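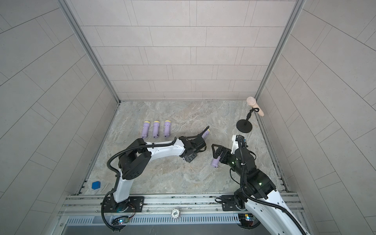 Jurgita Ozoliņš wrote back after hearing the rough mixes that she had played the second song four times in the car before she went into the house, and that the bass was too quiet. We agree with her on the bass. It's coming up. As for the rest, we've been grinning about that email all week, and it seems a good place to begin our second report to the Le Roux Fund on the Walterero album.

Where we are

When we last wrote, we had a stack of songs, a borrowed organ and a lot of hope. Now we have 14 songs recorded from start to finish, horns included, and six of them mixed well enough to play to people outside the band. Three more are close. The others need vocals cleaned up, and one needs a new ending (the fade we planned sounds like somebody leaving the room, and we all love that song too much to let it go out that way).

The tracking sessions were held at Drevcombe, in the long room over the old seed store. We'd worried about traffic noise in there and it turned out fine after dark, so most of the basic takes were done between seven in the evening and midnight. Drums, bass, organ and rhythm guitar all played together, with singers in the stairwell. You can hear that on the record. The tempo moves around a little, especially on "Ferry Money," and we decided early to leave it alone. We did try a click track for one evening and everyone sounded like they were waiting for a bus.

The horns

This was the part of the grant we were most excited about and it has gone better than we dared to plan for. Your money paid for a real three-piece section, trumpet, tenor and trombone, for every session they were needed. Before this we had always faked it with keyboards or had one friend play everything in layers. Having the players breathe together changes the whole feel of a chorus! Ottilie Ruchti wrote the arrangements, and she kept rewriting them between takes, pencil in her teeth, crossing out whole bars once she heard how much room the organ was taking up. The trombone line on "Slow Harbor" was made up on the spot on the last night and it's now the first thing people hum.

One change from the proposal: we said there would be strings on two songs. There won't be. The string players we had in mind were on the road through November, and when we listened again with the horns in place there was no gap left for them to fill. We would like to move that line of the budget to mixing, where we're running over. A revised budget sheet is attached, with the change marked.

Mixing

Mixing is being done at Vekden, a small studio with a good desk and a very good tape echo. It's slower than we expected. Each song takes the better part of two days, mostly because the echo has to be played by hand like another instrument, and if the engineer misses the cue we go back and do the pass again. We think it's worth every hour. The dub version of "Ferry Money" was meant to be a bit of fun at the end of a session, and it's so strong that it will probably close the album.

The low end has been the main problem. The room at Drevcombe gave us a big, warm bass sound on the floor, and then it disappeared on small speakers. We've added a second bass channel, a little brighter, tucked underneath. It should take care of Jurgita's note as well.

The listening night

The proposal promised one public event before release, and we held it early because we wanted to hear what people made of the songs while there was still time to change things. We played the six finished mixes through the band's own sound system and then did a short live set. We had 269 people through the door, the biggest room we've ever played to as headliners. We handed out cards and asked for one line about each song. Plenty came back blank or with drawings, but the useful ones were really useful. "Lantern Street" was too long for a lot of listeners, so we've cut the second solo. "Slow Harbor" had the warmest response by a mile. Two people asked for the lyrics, and we'll now print them on the inner sleeve.

The youth workshop

The afternoon workshop for young players ran before the show. They learned the offbeat guitar and organ parts to one song, then joined the band for soundcheck. The drummers were harder to fit in with only one kit, and next time we'd bring practice pads and split the group. Several of them have asked whether there will be another. We would love to say yes, and we'll come to you separately about that if we can find a room.

What's left

Mixing of the remaining songs, then mastering, then the sleeve. The artwork is in its second draft and the lettering still needs work. The pressing plant has given us a place in the spring queue, and to keep it we need to deliver masters by the end of February. It's tight but we can do it. We'll send you test pressings as soon as we have them, along with the final accounts.

Thank you again. The songs sound the way we heard them in our heads, and on a few nights they sounded better.

Comments

Mirela
I was at the listening night and have been trying to remember the trombone tune ever since. Please put Slow Harbor out first!

trevor_k
Sorry to see the second solo go from Lantern Street. Could it turn up on a B-side?

Ottilie Ruchti
Trevor, we kept the long take. I'll ask the others.

Dad of a drummer
My son came home from the workshop and has been playing on the couch cushions. Practice pads would be great next time. So would a new couch.

Anselm
Will there be a vinyl version of the dub or only the download?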